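# Skanis bin picking cell: setup and care

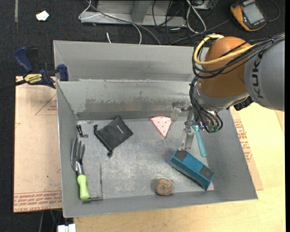 *Reading time: 2 minutes*

The Skanis cell is one KUKA arm, one two-finger gripper and one open metal bin. We sell it from our shop in Vornville to customers who must pick mixed parts, and we also rent it by the month. This page is for the person who will keep it running.

**Fixing the bin**

The bin is held with a bar clamp on its rim. Any good clamp will do; on ours you see an IRWIN. Put the jaw pad flat against the wall and tighten by hand only. If the bin has moved even 5 mm, please teach the bin corners again before you start the program.

The bin may stand across two surfaces, as ours does, with one part on the wooden table and the other on a covered acrylic board. In this case check with a level in both directions. Scratches on the floor of the bin are normal and need no repair.

**Cables on the wrist**

The cables run along the orange joint and down to the wrist. They need a free loop. Turn the wrist slowly by hand mode to both ends of its travel and watch that nothing pulls at the fittings. Benoît Lefèvre, who builds our cells, makes this test every 10 days and after each change of fingers.

**Gripper fingers**

- Wipe the fingers with a dry cloth before each shift.
- Check the finger screws after 2,000 picks.
- Change both fingers together, never only one.

**Test objects**

For the first test, use things of different shape and surface. A block, a cloth pouch, a garden fork with a green handle and a round brown lump make a good mix. Begin with the block. Soft objects like the pouch need a slower closing speed, which you set in the Jornus menu under "Grip".

**Spare parts**

| Part | Order code |
|---|---|
| Finger pair | Rees 22 |
| Wrist cable set | Rees 10 |

Orders go to Maëlys Sabatier at the Vornville office. The workshop is closed for inventory in November, but finger pairs are still sent out.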